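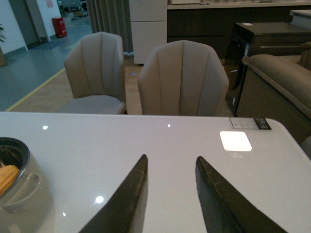 *Figure 4. Corn cob in a beige-grey pot, white tabletop.*

## 4. Setting up a savings account in Avuveo

Use this section to add a savings account and check how much of it falls under a deposit guarantee. You'll need a recent statement from your bank.

### 4.1 Add the account

1. Open **Accounts** and choose **New**.
2. Type the name of the bank as it's printed on your statement. Trading names are accepted, but the licence holder's name gives a better match in 4.2.
3. Under **Type**, pick *Savings*, *Term deposit* or *Offset*.
4. Enter the opening balance in whole dollars, for example 3,381. Leave out the dollar sign.
5. Press **Save**. The account shows in grey until its first statement is loaded.

**Note:** Joint accounts are entered once. Set your share under **Owners** (50 per cent each is the default for two people).

### 4.2 Group accounts by licence

Several brands can trade under one banking licence. A guarantee limit normally covers all your deposits under that licence, so they have to be added together.

1. Open **Groups** and choose **By licence**.
2. Drag each account onto the licence holder.
3. Enter the current limit in the **Cover** field. Avuveo doesn't fill this in. Check the figure with your bank or the regulator.
4. Press **Recalculate**. Any amount over the limit is listed under **Not covered**.

**Caution:** Shares, bonds and managed funds bought through a bank aren't deposits. Don't enter them here, or the covered total will be wrong.

### 4.3 Set an alert

1. Open **Alerts** and tick **Near limit**.
2. Choose a level. The highest setting is 100 per cent of the limit.
3. Choose how many days' notice you want before a term deposit matures. The longest is 30.

If you're moving across from Vasten, export your accounts as a CSV file and load it before starting at 4.1. Alerts don't carry over.

Section revised by Marwa El Khatib, Saturday, March 3, 2018. Imports from Gellamix are covered in section 7.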